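The Last Run at Jendstead

The comparison had been meant to take one month and it was now into its third. Two sets of hands, Zasta and Sperling, had to do the same shopping from the same stand, 600 picks each, and the lab at Fluvham would buy whichever dropped less.

I kept the log. Zasta had finished in November with 275 clean picks before its first fault, a finger that wouldn't close past halfway. Sperling had a worse start. It let go of the cucumbers so often that I stopped writing the word out and put a C.

My colleague ran the controller and didn't talk much. She had built the force limits herself and wanted Sperling to win, though she had never said so. I wanted Zasta, for the dull reason that its manual was better.

By four in the afternoon we had 100 picks left. She lowered the grip limit by 5 per cent and asked me to note it, so I noted it.

"You could have done that weeks ago," I said.

"I could have."

The carrots were the item I dreaded. The leaves slid about between the fingers and the weight was all at one end. She watched the wrist reading and I watched the hand.

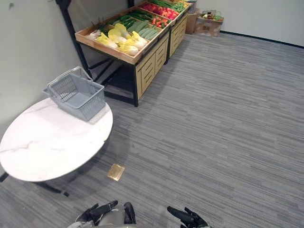
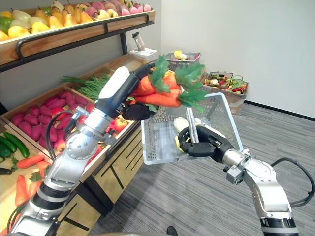

Jendstead, evening

We stopped for tea with the log open between us. Sperling was ahead on the soft vegetables and behind on everything with a stalk. I read the totals aloud and she asked me to read the cucumbers again.

"It's close," she said.

"It's closer than I'd like."

She rinsed her cup and went back to the controller. I found a pen that worked, ruled a line under the afternoon and wrote the new grip limit at the top of the next page.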